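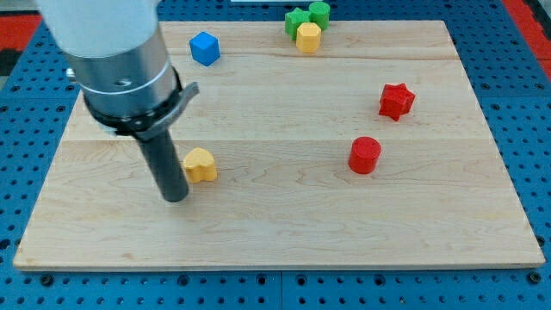

## Sonby pushing study: FAQ

Quick answers, will tidy up later. Last edit 2020-06-07, Idun Vik.

**What does the policy take in?**
One RGB view plus a typed instruction. "push the blue cube to the red star", that sort of thing. No depth, no object poses.

**What comes out?**
A 2D move of the rod tip. Height is fixed, it never lifts or grasps anything.

**Why a plain rod?**
Simple contact. Fewer ways to go wrong. Rania tried a flat paddle in April, blocks got stuck along the edge and she went back.

**Which blocks?**
Cubes, cylinders, stars, hearts, hexagonal prisms. Red, green, blue, yellow. Instructions use color and shape together, as a green star and a green cylinder can be out in the same layout.

**How much data?**
559 demos, all teleoperated. No sim.

**So does it work?**
Partly. 43 held-out instructions, 41 reached the right block first. Pushing it all the way to the target is a lot worse, only 16 finished. Don't quote the first number without the second pls.

**Where does it fail?**
Mostly clusters. Blocks close together get shoved as a group and the policy doesnt go back to seperate them. The heart also spins when pushed off center.

**Can I compare with the Fliluter baseline?**
Yes but same layouts only, and use our success check (target touching at the end). Theirs is looser.

**Code?**
Greenwood branch, under `push/eval`. Readme is out of date, ask Rania Khasawneh for the config.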